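Firkus Storage Bin -- Set-up Guide
Section 2: Placing the bin on the table

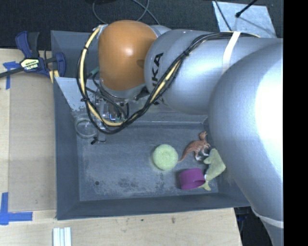
Fig. 2. Dark grey bin on a light wooden tabletop.

Before you start

Please read this section to the end before you put the bin in its place. The Firkus bin is delivered in one piece, but the insert, the four rubber feet and the label holder are packed separately in the small bag. If something is missing from the bag, write to the Munstead service desk and give the number printed on your delivery note.

The table must be flat and must stand firmly on the floor. The bin needs a free place of at least 700 mm along its long side.

Fitting the feet and the insert

1. Turn the bin upside down on a soft cloth.

2. Clean the four corners of the bottom with a dry cloth. Do not use oil or polish, the glue of the feet will not hold on it.

3. Remove the paper from each foot and press the foot on the corner for 7 seconds.

4. Leave the bin upside down for about 149 minutes. In a cold room it is better to leave it until the next morning.

5. Turn the bin the right way up and lay the insert inside, with the smooth side upwards.

Note: The insert of the older Wivanero bin looks almost the same, but it is a little shorter and will slide. Use only the insert from the bag.

Placing the bin

6. Lift the bin with both hands under the rim and put it down on the table. Do not push it over the surface -- the feet can come loose.

7. Press lightly on each corner. If the bin rocks, move it a little and try again.

8. Click the label holder on the short side and slide in the label.

CAUTION: Do not lift the bin by the label holder. It is made to carry a label only.

CAUTION: Do not place the bin near a heater or in strong sun. The walls can bend and then the lid will not close any more.

Wooden tables

On oiled or waxed wood the rubber feet can leave a light mark after some weeks. Put the felt pads from the Nyarko accessory set under the feet if this is a problem for you. The pads are sold separately. With the pads the bin stands 2 mm higher -- please remember this if you keep it under a shelf.

Check the feet every September, or when the bin was moved to another table. Loose feet must be replaced in full sets.

To fit the lid, continue with Section 3.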